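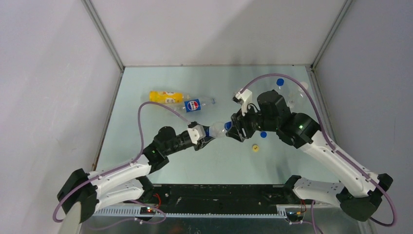
Retilex Two-Arm Table Guard Set

The Retilex set is made for teams that run two light arms on one table. It includes the side and back panels, the metal corner strips, 15 cable clips and a printed rule card in English and Italian.

Before first use, please do the risk assessment for your own application. The panels mark the work area and stop small objects from rolling out. They are no replacement for an emergency stop, and they do not hold back an arm at full speed.

Rules on the card:

Keep both hands outside the panels while the arms have power.
Pick up fallen caps and other small parts only after the stop button is pressed.
Leave enough slack in each cable for the full turn of the wrist.
Check the fingers of both grippers for wear every 2000 cycles.
Write each stop in the log, also the short ones.

Assembly takes around 31 minutes with two persons. The hex key is in the box.

The text of the card was prepared by Ginevra Sorrentino, revision 5, dated 8/3/23. Older cards should be thrown away. Spare cards and clips can be ordered from Humico.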